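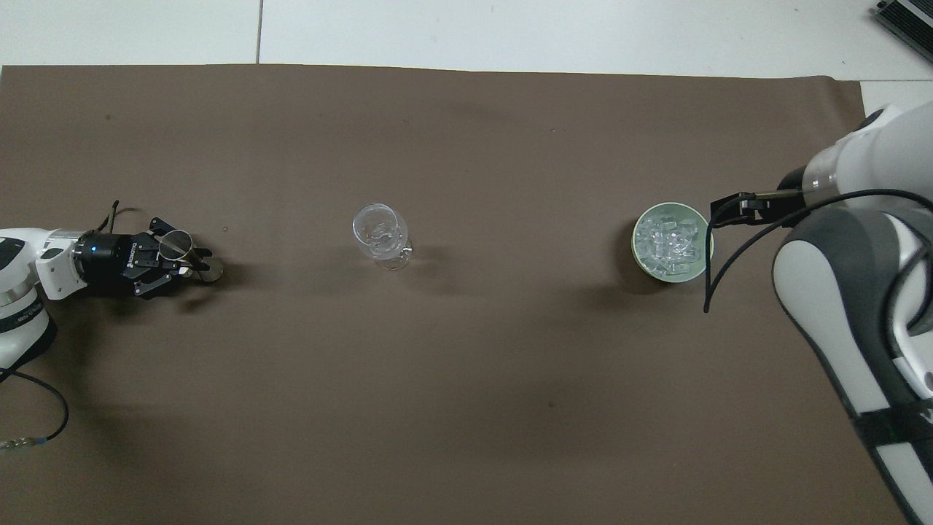
Shot clock horn won't sound on the Grovevstead gym board

Opened April 29, 2018

Hi all! I keep the clock for the Lovwood girls' basketball team and I'm stuck. We have the Gudora scoreboard console, the older one with the rubber keys, and since January the shot clock runs down to zero without a peep. The main horn at the end of each quarter is fine (loud enough to make me jump, every time). Refs are getting grumpy and so is our coach.

What I've tried so far:

Swapped the cable between the console and the shot clock. No change.

Reset the console with code 591 from the back of the manual. It wiped my team names, thanks a lot, and still no horn.

Turned the horn volume up to 100 in the setup menu. Nothing.

Ran a practice game with the shot clocks set as "pair" and then as "single." On single, I got one short beep out of the left one and then silence again!

We play Vasseur next and I'd love not to be yelling "TIME!" from the table like I did last week.
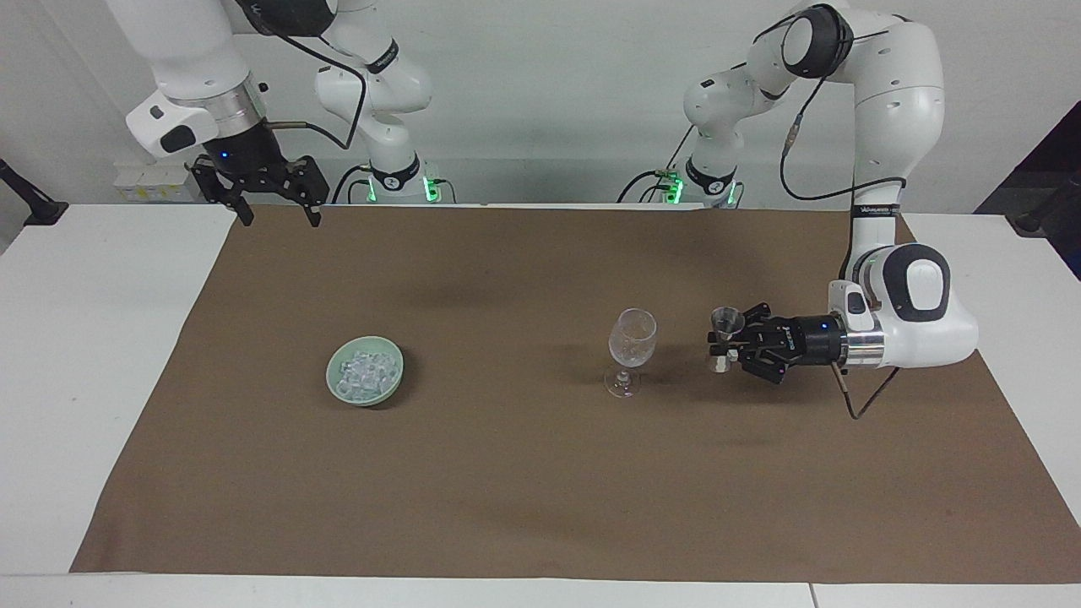 Edeltraud Baumgart: Check menu 9, the one called Horn Link. A reset puts it back to 2, and that sends the sound to the main horn only at quarter end. Set it to "both," save, then switch the console off at the wall before you test it.

Ooh, I never even opened menu 9. I'm at the gym tomorrow night, so I'll try it before warmups and post back. Leaving the ticket open till then.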